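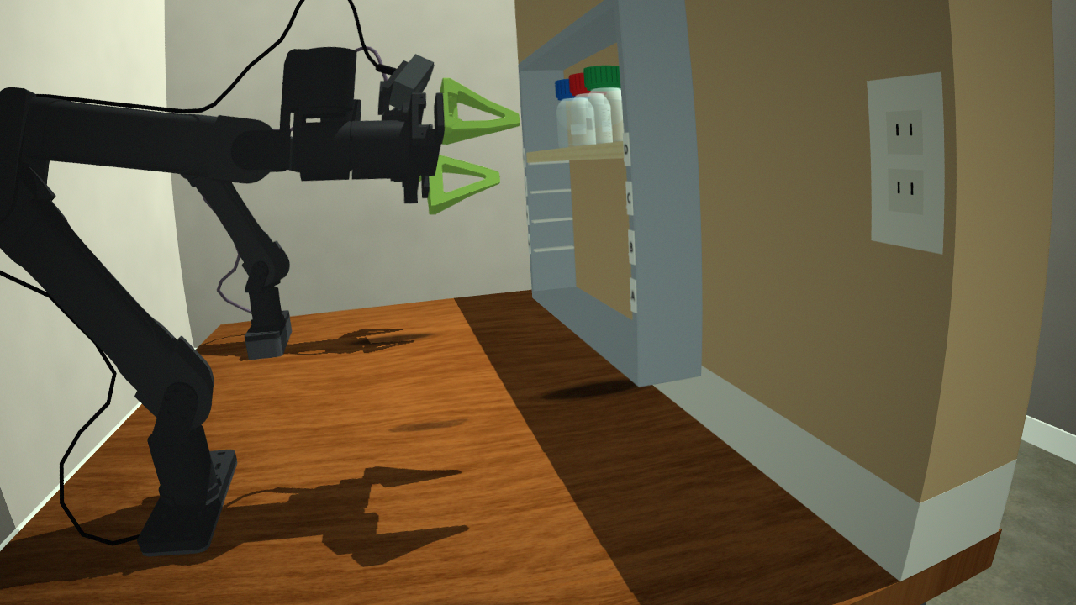
What does the Hadurby 811 fasten to?
Any wall with solid studs, or masonry that will hold a sleeve anchor. Drywall alone is not a suitable base, whatever plug is used.

Hadurby 811 Open Wall Shelving
Supplied by Conusora
Stock status: ships from the Whitelaw warehouse

The 811 is an open shelving unit for stockrooms, mail rooms and small workshops. It hangs on two vertical rails and has no doors, back panel or drawers. Shelves hook into slotted uprights and can be moved without taking the rails off the wall. The load is carried by the rails and passed to the wall at the fixing points, so the condition of the wall matters more than the shelf rating.

Load and fit
Maximum load per shelf, evenly spread: 60 lb
Slot spacing: 2 in
Shelf depth: 9 in
Rail screws: included, for wood studs only
Finish: powder coat, matte

The rating assumes that all four hooks are fully seated. A shelf with one hook out of its slot will look level when empty and tilt under load. Press down on each corner before stocking. Heavy items go on the lowest shelf, close to the rails.

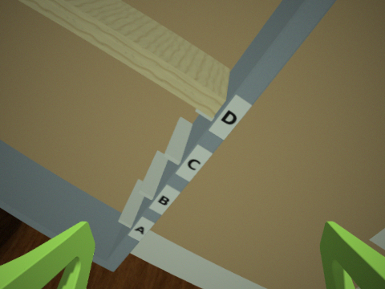

Labels should be applied after the final shelf heights are set. The front lip takes any adhesive label up to 1 in tall, and the Clornska clip-on holder fits the same lip if labels change often. Wipe the lip with rubbing alcohol and let it dry first – the powder coat carries a light film from packing, and labels put on over it tend to lift at the corners. Clip-on holders are sold in packs of 50 and are not included with the unit.

Mounting
Mark the first rail at the top hole and drive that screw partway. Let the rail hang, check it for plumb, then drive the rest from the top down. Set the second rail with a level across the top slots of both. Small errors here show up as a rocking shelf, and shims under the rail are the correct fix. Do not bend the hooks.

For masonry, use the anchor kit, part 811-M. It is ordered separately.

Care
Dust with a dry cloth. Mild soap is fine. Abrasive pads dull the finish and will expose bare steel at the edges, where rust starts.
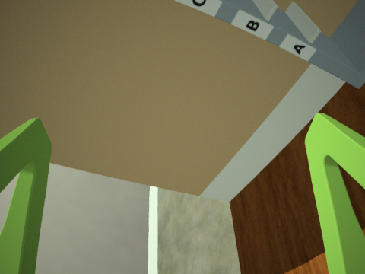 Can two units share a middle rail?
Only with the double-slot rail, part 811-D. The standard rail has a single row of slots and will not accept hooks from both sides.

Spare parts
Shelf, single: 811-S
Rail, standard: 811-R
Rail, double-slot: 811-D
Masonry anchor kit: 811-M
Hook covers, gray or black: 811-C

For bulk orders or wall survey forms, contact Mariann Kozma at the Conusora parts desk. Orders received before noon leave Whitelaw the same working day. Double-slot rails are packed separately and may arrive in a second carton.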